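Nuvier Lattice Berry Quilt
Home > Bedding > Kids > Printed quilts
Sold by Flamora

The Lattice Berry is a lightweight printed quilt for a child's bed, made by Nuvier at its Mamel plant. It is meant as a top layer from April onward and as a middle layer under a heavier blanket in winter. The ground is pale pink and white with a small lattice, scattered green clovers, and oversized cartoon graphics.

Quilting lines are set 2 inches apart. The fill is stitched through both faces, so it does not migrate to the corners in the wash. The surface lies flat enough for a shallow tray, a book, or a board game — hard-bottomed items will sit level on a medium or firm mattress.
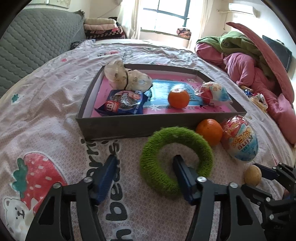

Lattice Berry quilt with strawberry and bear graphics. Tray, mandarins, toys, and other bedding not included.

Placement of the large graphics varies from piece to piece. Fabric is cut from a continuous roll, and a strawberry or bear may fall near an edge. The gray lettering is part of the print and is not embroidered.

Specifications
Fill weight: 700 g
Quilting interval: 2 in
Shrinkage allowance: included in stated size
Closure: none, bound edge
Storage bag: Nakamura zip bag, supplied

Care
Machine wash at 25 °C, gentle cycle, with like colors. Tumble dry on low for 15 minutes, shake out, then line dry. Do not bleach. Do not iron over the printed graphics. Treat fruit juice stains with cold water before washing — hot water will set them.

Returns
Unwashed quilts are accepted in the original Nakamura bag. Variation in graphic placement is not treated as a defect.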